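The Room by the Door: notes for the Wednesday session
Cinzia D'Amico, Plaltau – 15 minutes, leave time for grumbling

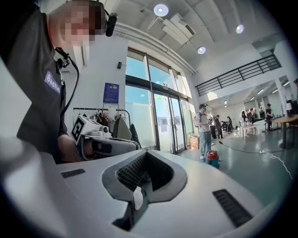
Slide 1. Glass doors, coat rack, and most of what I want to talk about.

Leave the slide up. Say hello. Wait for the people at the back to stop moving chairs.

Opening: I have been fitting out and rearranging workrooms for 13 years, and the part people care about least is the ten feet inside the entrance. They will argue for a month over desks. Then the coats go wherever the coats go.

Start with the doors. Tall windows, dark frames, glass all the way to the ceiling, blue sky outside. Everyone loves this. I love this. Clients sign leases over this. Then they ask me where to put the shelves, and I have to tell them that you can't hang a shelf on the sky.

Point to the coat rack. Dark clothes, black jacket on the end. Ask the room: who here owns a coat that isn't dark? (At Sikotow I got 4 hands. One of them was wearing a navy one.) My point is that a rack of dark coats reads as a wall. Put it against a white wall and it is the heaviest thing in the room. I don't mind that. I do mind when it creeps toward the door, and racks creep.

Blue notice on the wall over the rack. Don't read it out, it's too small from here anyway. Talk about signs in general: a sign over a coat rack gets read by people hanging up coats, once, in their first week. If it matters, move it to where people wait for something. Kettle, printer, bathroom.

Cardboard box by the doors. Pause here, this usually gets a laugh. Every room I have ever worked on has the box. Ermanno Leone kept a tally for me at Clutent and found that a box left by a door stays there for around 87 days. I don't fully trust his method, but I trust the number. Ask who knows what's in theirs.

Vacuum cleaner, red and green. I will defend the vacuum. A vacuum you can see gets used. The one in the closet behind the folding table gets used before visits from the landlord. If you must hide it, hide it badly.

Cables. Black on a green-gray floor, running over to a white power strip. Go slow on this one. Floor outlets are expensive and nobody budgets for them, so the strip arrives in week one as a temporary measure. Mention Sala, where the temporary strip had been painted around. Cheap fix: run cable along the wall even when it's twice as long, and keep it off the line between the door and wherever people sit down.

Look up. Three round lights, a long air vent going off on the diagonal, black railing along the mezzanine. Ceilings get a proper drawing and floors get whatever fell on them. If Evaristo Ferri is in, he will object to this – let him, he did the ceiling at Sala and it's a nice ceiling.

Ask for the homework: stand in your own doorway tonight with your bag on and write down the first thing you step around. Move that one thing.

Questions. If there are none, ask Kalliopi Mladenović about her umbrella stand.

Next slide is the Clutent floor plan.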